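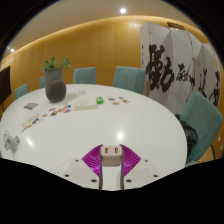

Casley two-port charger in pale pink, over the dining table

Home | Reviews | Desk & Tech | Kitchen | Travel | About | Contact

Casley Two-Port Wall Charger Review

By Duangjai Bunnag
August 1, 2021

I bought the Casley charger to replace two older single ones that were taking up both halves of the outlet by our dining table. It cost 38 dollars at a shop in Treltevdale, and I have used it daily for seven weeks.

The block is a plain rectangle with rounded corners and two ports side by side on one face. It comes in white, gray and pale pink. I took the pink one so it would not get mixed up with the white chargers already in the house, and that has worked. It is easy to spot on a white table or in the bottom of a bag.

Charging is steady. My phone goes from 15 percent to full over a long lunch when it is the only thing plugged in. With a tablet on the second port both slow down - the tablet more than the phone. The leaflet does mention this, in small print on the back.

The ports are set close together. Slim plugs fit fine, but the cable that came with my husband's headphones has a thick collar and blocks the port next to it. Check your cables before you order.

It gets warm with both ports in use. I could still hold it comfortably. There is no hum and no indicator light, so it suits a bedroom.

The prongs do not fold, and I would have liked that for travel. They scratched the case of my reading glasses on the first trip. The finish picks up pencil marks and smudges, which come off with a damp cloth.

No cable is included. Casley sells its own for 14 dollars, but any decent one will do. I returned a faulty unit to them last January and the replacement came in a week.

Good points: steady, quiet, easy to find.
Bad points: tight ports, fixed prongs, no cable.

I would buy it again for home use. For travel I would look for one with folding prongs.

Rating: 7 out of 10

We use cookies to remember your settings. Accept | Manage

Recent reviews
Skillell Clip-On Desk Lamp
Thepsuriya Stoneware Planter, Medium
Three Cable Boxes Compared
Treltevdale Weekend Bag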